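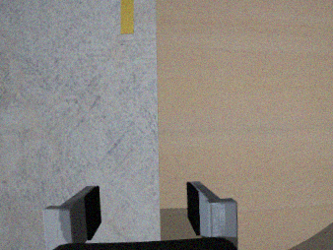
Llevo desde junio con el chal Tolteo entre manos y por fin puedo escribiros sobre él sin soltar palabrotas. Muchas me habíais preguntado por los colores, porque en la última carta conté que estaba atascada y luego me callé como una muerta. Pues bien, me he quedado con un gris frío, moteado, y un tostado claro, de ese tono madera que parece que no dice nada. Si miráis la foto, el gris tira un pelín a azulado y está lleno de motas más oscuras, y el tostado va liso, y los dos se encuentran en una línea casi recta. Esa pareja es la que quería para la lana: uno con ruido y otro callado. Cuando los dos tienen motas, el dibujo se pierde (lo sé porque lo tejí, lo deshice y lo volví a tejer, que una es cabezota), y cuando los dos son lisos queda muy correcto pero a mí me aburre a mitad de camino.

Os cuento todo el proceso, que tiene su miga, y al final os dejo los cambios que le hice al patrón para que no tengáis que ir apuntando por el camino.

El patrón y por qué casi lo abandono

Tolteo es un chal en media luna de Catherine Gunn, de los que se empiezan con cuatro puntos en el centro del cuello y van creciendo hacia abajo. Se teje a dos colores, con franjas anchas en la primera parte y un calado sencillo en la segunda, y se remata con un borde en punto bobo que es una gozada para ver series. El texto está bien escrito y trae los gráficos grandes, cosa que mis ojos agradecen cada vez más.

Ahora, la fila 11. ¡Ay, la fila 11! Es la primera en la que cambia el ritmo de los aumentos y viene explicada en una nota al pie que yo, por supuesto, no leí. Seguí tan contenta aumentando como antes y cuando llegué al calado no me cuadraba nada: me sobraban puntos en un lado, me faltaban en el otro y el centro se me había ido de paseo. Deshice hasta el principio. Dos veces. La segunda porque leí la nota al pie y la entendí al revés, lo cual tiene mérito.

Si lo vais a tejer, poned un marcador de otro color en el punto central y no lo quitéis hasta el borde. Yo usé un trocito de hilo rojo de coser anudado, que no pesa y no se engancha en el calado.

La lana

Aquí hubo drama del bueno. El patrón pide 600 metros en total, repartidos casi a medias entre los dos colores, y yo tenía en el cajón varias madejas sueltas de Semari que compré hace años en un arrebato. La Semari es una lana fina, de dos cabos, con bastante torsión y un puntito áspero en la mano que se le va con el primer lavado. No es la más suave que he tenido en las agujas, os lo digo ya, pero marca el calado de maravilla y aguanta que la deshagas y la vuelvas a tejer sin ponerse hecha un estropajo. La mía ha pasado esa prueba con nota, pobrecita.

El gris lo tenía. El problema era el otro color. Empecé con un verde musgo precioso que en la madeja me enamoraba y que al lado del gris se volvió color de agua de florero. Luego probé un granate, y quedaba como de uniforme de colegio. Después, un crudo, y el contraste era tan fuerte que el chal parecía un paso de cebra. A esas alturas mi familia ya salía de la habitación cuando me veía venir con dos ovillos en la mano y cara de pregunta.

El tostado lo encontré en Harnow, que para quien no la conozca es la mercería de dos plantas a la que voy cuando digo que salgo a por pan. Estaba en el estante de abajo del todo, con los colores que no se vende nadie: el topo, el avena, el que llaman arena y que a mí me parece galleta. Lo puse al lado del gris encima del mostrador y ahí se quedó, ni me lo pensé. Con luz de tienda se veía un poco rosado y en la calle más amarillo, así que os aconsejo sacar siempre la madeja a la puerta antes de pagar (preguntad primero, claro, que luego hay malentendidos).

Cómo elijo ahora los pares de colores

Después de tanto ir y venir me he hecho un pequeño método, que no tiene ninguna base científica pero me está funcionando.

Lo primero es olvidarme de la madeja. Una madeja moteada enseña todas sus motas juntas y te engaña muchísimo. Tejo un cuadrado de un palmo, lo lavo y lo miro al día siguiente, con café. Las motas se reparten, el color de fondo sube o baja, y a veces lo que parecía un gris resulta ser un azul tímido.

Luego hago la prueba del blanco y negro, que es vieja como el mundo: foto de los dos colores juntos con el móvil y fuera el color. Si los dos se convierten en la misma mancha, en el calado no se va a distinguir nada. Con mi gris y mi tostado me asusté un poco, la verdad, porque estaban muy cerca. Pero uno es frío y el otro cálido, y en una labor de franjas anchas eso basta para que se separen. Para un jacquard menudito no me habría atrevido.

Y después está lo de la textura, que es en lo que más he cambiado de opinión. Antes me parecía que los colores teñidos a mano había que juntarlos con otros teñidos a mano, como si fueran de la misma familia y tuvieran que ir a la boda en el mismo coche. Ahora casi siempre le pongo al moteado un compañero liso. El liso descansa. Te deja mirar el otro.

Una lectora me escribió para decirme que ella elige los colores abriendo el armario y buscando qué se va a poner con el chal. Me pareció tan sensato que me dio rabia. Mi armario es azul marino de arriba abajo, así que por ese lado me vale cualquier cosa menos otro azul marino. 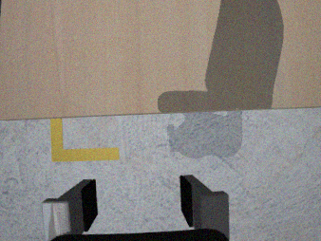
Los cambios que le hice al patrón

Son pocos, y Catherine Gunn avisa en la primera página de que el chal admite que le metas mano.

Las franjas. En el original son todas igual de anchas. Yo fui estrechando las tostadas a medida que bajaba, quitando dos filas a cada una, y dejé las grises como estaban. El resultado es que el chal se va enfriando hacia el borde, no sé explicarlo mejor. Si hacéis lo mismo, gastaréis menos del color claro y más del oscuro, así que repartid la compra teniéndolo en cuenta.

El cambio de color. El patrón te deja cortar el hilo en cada franja o subirlo por el lateral. Yo lo subí, pero con cuidado de no tirar, que si no el canto se frunce y luego no hay bloqueo que lo arregle. Lo cruzo por detrás cada dos filas y lo dejo flojo, flojo, más de lo que pide el cuerpo.

Los puntos del final. Terminé con 299 en la aguja, que son menos de los que da el patrón, ya que me salté la última repetición del calado. Lo hice por miedo a quedarme sin gris y luego me sobraron 30 gramos, que con lo fina que es esta lana dan para unos mitones. Podría haberla tejido entera. Ya no pienso deshacer nada.

El remate. Aquí sí que os pido que no uséis el de toda la vida. Con tantos puntos en una media luna, un cierre apretado os convierte el chal en un cuenco. Usé el elástico, tejiendo dos juntos por detrás y devolviendo el punto a la aguja izquierda, con una aguja un número más gorda. Tarda una eternidad. Yo le dediqué una película entera y parte de otra.

El bloqueo

Lo lavé en el lavabo con agua tibia y una gota de jabón de lana, lo enrollé en una toalla y me puse encima de pie, descalza, que es mi parte favorita. Después lo estiré sobre las esterillas con alfileres en cada pico del borde. Al soltarlo creció muchísimo. La Semari se relaja con el agua más de lo que parece, por lo que si vais justas de talla en otra prenda con esta lana, lavad la muestra antes de echar cuentas. En un chal da lo mismo, cuanto más grande más abriga, pero en un jersey os podéis llevar un disgusto.

También me preguntasteis si destiñe. El gris soltó un poquito de color en el primer lavado, un agua así como de lluvia, y el tostado ni se enteró. En el segundo ya salió limpia. Si tejéis con un rojo o un azul fuerte al lado de un claro, yo lavaría los ovillos por separado antes de empezar, por pereza que dé.

Lo que viene

Tengo en las agujas un gorro con la lana de Pētersons que os enseñé en la carta anterior, la gordita sin teñir que huele a oveja que tira para atrás. Va rápido y no tiene ni un calado, bendito sea. Creo que le voy a poner un pompón, aunque mi hija mayor opina que ya no tengo edad – ella sí, por lo visto, porque ha pedido uno igual.

Los mitones con el gris que me sobró los dejo para más adelante. Estoy dudando entre hacerlos lisos o meterles una franjita tostada en el puño, y si alguna tiene un patrón sencillo que no empiece por el pulgar, que me lo mande respondiendo a este correo. Contesto a todo el mundo, tarde pero contesto.

Y si tejéis el Tolteo, mandadme fotos de vuestros pares de colores, sobre todo los raros. La nota al pie de la fila 11 está en la página tres. Leedla dos veces.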